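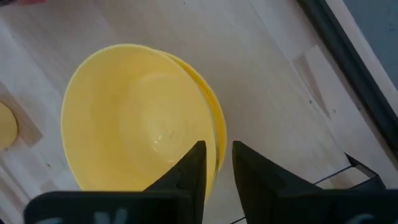 Fig. 4.1. Un bol jaune pastel posé sur un second plat d'un jaune plus soutenu.

Chapitre 4
Ranger la vaisselle : empiler, emboîter, séparer

J'ai longtemps cru que je savais empiler des bols. On en prend un, on le met dans l'autre, on recommence, et voilà ! Puis j'ai commencé à donner des cours d'entretien de la maison, et je me suis retrouvée devant un placard de salle de travaux pratiques où les piles penchaient, où les saladiers reposaient sur des soucoupes, et où il fallait sortir la moitié de l'étagère pour attraper une assiette à dessert. Le placard s'appelait officiellement « armoire B ». Mes élèves l'appelaient l'éboulement.

Ce chapitre part donc de deux pièces de vaisselle seulement. Regardez encore la figure 4.1 : les deux jaunes ne sont pas les mêmes. Celui du dessus est doux, presque crémeux par endroits (les reflets n'arrangent rien, je vous l'accorde), et l'autre, qui dépasse en croissant, tire franchement sur le doré. Dans une cuisine où l'on range vite, on les appellerait tous les deux « les jaunes » et on les mettrait ensemble. Est-ce une bonne idée ? Gardez votre réponse dans un coin de votre cahier, nous la reprendrons à la section 4.3.

Les mots dont nous aurons besoin

Je vous demande tout de suite un petit effort de vocabulaire, parce que les malentendus autour d'un évier viennent souvent de là. Superposer, c'est poser une pièce sur une autre, quelle que soit leur forme. Emboîter, c'est faire entrer le fond de l'une dans le creux de l'autre, de sorte que la pile monte peu. Le débord désigne la partie d'une pièce qui reste visible quand on regarde la pile d'en haut. Quand le débord est le même tout autour, la pile est centrée ; quand il s'élargit d'un côté, elle est décalée.

Un débord décalé n'est pas toujours une faute ! Sur une table, le temps de finir d'essuyer, cela ne gêne personne. Dans un placard, c'est une autre histoire : le bord qui avance accroche la manche ou la pile voisine. J'y ai perdu une coupelle Bellura à laquelle je tenais beaucoup, et je continue d'en vouloir à mon gilet.

Bols, assiettes creuses, coupelles

Vu de dessus, un bol se distingue mal d'une assiette creuse. On voit un rond, ou un ovale si l'on se penche un peu, et la profondeur se devine surtout aux ombres de la paroi. Pour trier, prenez donc l'habitude de vous baisser et de regarder les pièces de profil, à hauteur de table. Je fais toujours faire cet exercice avant d'ouvrir le moindre placard, et il y a chaque année quelqu'un qui découvre que ses « quatre bols identiques » ont trois hauteurs différentes.

Passez ensuite le doigt sur le pied, c'est-à-dire l'anneau sur lequel la pièce repose. S'il est rugueux, il peut rayer l'intérieur brillant de celle du dessous. Une feuille de papier absorbant suffit à les séparer (les disques de feutre Plama sont plus jolis, mais ils glissent quand on les coupe trop petits, j'en ai fait l'expérience en février dernier devant toute une classe).

Avant de passer à la section 4.1

Sortez deux pièces rondes de chez vous, de la même couleur ou presque. Posez l'une sur l'autre, sans chercher à bien faire. Dessinez ce que vous voyez d'en haut, puis de profil, et notez de quel côté se trouve le débord. Inversez les deux pièces et refaites les dessins. Pas besoin d'être doué, un trait de crayon suffit, je dessine moi-même les assiettes comme des pommes de terre.

Apportez vos croquis à la prochaine séance. Nous travaillerons avec la grille de rangement Goodwin, reproduite en fin de chapitre, dans laquelle chaque pile reçoit une place selon sa hauteur et la fréquence à laquelle on s'en sert. Laissez la colonne « couleur » vide pour le moment.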